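16 July 2023

Right, house rules for the kitchen cell, attempt number whatever. I've been promising to write these up since February and I keep putting it off because every time I start, I end up arguing with myself about what counts as a rule and what's just a thing I happen to like. So this is half notes, half draft. Scribble on it.

What set me off was the Drarnville visit. They sent over their bench checklist before they came (very kind, very long) and it has 295 lines in it. I read the lot on the train back from Brasness and by the end I couldn't have told you a single one that mattered more than the others. "Confirm stop button is reachable from operator's chair" sits two lines away from "pens returned to pot", in the same typeface. I don't want that. I want something short enough that people read it on a bad day.

So, the draft as it stands:

1. **Stop button first.** Before the arm is powered, the person running the session presses it, checks the light changes, and releases it. Out loud if there's anybody else in the room. I know it feels daft.
2. **One person has the arm.** If you want it, ask for it, and the other person says yes. No nodding. We had a mix-up with nodding.
3. **Hands out while it's live.** Resetting a pot, picking up a sponge, shutting a door — all of that is done with the arm stopped. This is the one everyone breaks, me included, and I'll come back to it.
4. **Cables get looked at, every session.** Run the arm slowly through the widest reach you're going to ask of it and watch the loops. Anything that goes tight gets re-dressed before you record a thing.
5. **Doors are part of the set-up.** Write down which ones start open and which start shut. A door left wherever the last run put it has spoilt more of my data than any software bug.
6. **Log it before you leave.** Same page, same order, your initials.

That's the lot. I had a seventh about tidiness but it was really just me being cross about mugs.

On number 3. I went back through my own log and found 16 resets where I'd written "arm holding" next to the entry. Holding isn't stopped! I knew that perfectly well and I'd written it anyway, in my own handwriting, sixteen times. The trouble is that the proper stop means waiting for the joints to unlock again afterwards, and when you're doing short runs that wait starts to feel longer than the run. Anil Menon timed it on his runs and got five seconds. Five! I'd have sworn it was half a minute. So the excuse is gone, as far as I'm concerned, and the rule stays exactly as it's written.

There's a wrinkle with soft things, mind. A pot is either in the gripper or it isn't, but a cloth can be held by one corner and still be lying across whatever's under it, and the instinct to reach in and flick it clear is very strong. I've added a line under number 3: if a cloth snags, the run is over. Stop, sort it out, mark the run as ended by hand. Don't try to rescue it. A spoilt run costs you nothing much.

Number 4 I rewrote twice. The first go said "cables must be tidy", and tidy means nothing. I've seen a beautifully tidy bundle, ties every couple of inches, pull bolt tight the moment the wrist turned over. A loose loop looks scruffy but it may be just what you need, provided it can't drop over a door or hook itself on a handle. So look at what the loop can *reach*, and do it with the doors in their starting positions. That's why 4 and 5 really ought to be done together, and I may yet merge them. Opinions welcome.

Then there's the question of speed. Chowdary (the Prestari handbook, I mean, the section everyone calls Chowdary after whoever first wrote it) says to set a lower limit for any session with a person within arm's reach. We've been doing it by feel. I'd like us to pick one setting, write it on the wall, and have a second, faster one that only gets used with everybody back behind the tape. Two settings. If we have three, somebody will always be in the middle one.

Things I haven't settled:

- Does a visitor count as "anybody else in the room" for rule 1? I think yes. It's good for them to hear it said.
- Who signs off a change of gripper? At the moment it's whoever has the hex key.
- Do we photograph the starting layout or write it down? I've been writing it, and then finding that "pan on left" could mean anything. Left of what? I'm leaning towards both, with the written bit being only the doors and anything that's inside a cupboard.
- How long do we keep the old log pages? I've got a box of them under my desk and I'd quite like my feet back.

I've tried to keep the reasons out of the rules themselves and put them down here in the notes. Short rule, long grumble, separate pages. When it goes up on the wall it'll be the numbered part only, big print, and if it doesn't fit on one sheet then something comes off.

Cupboard door open in both, for rule 5:
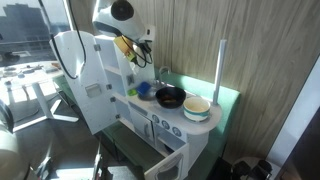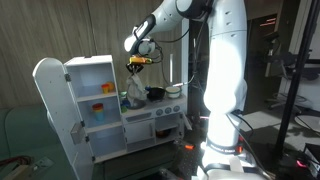 Anil Menon read the draft over lunch and wrote back that he'd sign up to all of it except number 2, where he wants the handover written in the log as well as spoken, with the time next to it, and that if I'm serious about the cloth line it should be a rule of its own and not tucked under number 3 where people will skip it. He also thinks 4 and 5 should stay apart, as he does his doors last. I've pencilled in the cloth one as number 4 and shuffled the rest down. Handover times I'm still thinking about — will try it for a fortnight on my own sessions and see how much of a nuisance it is.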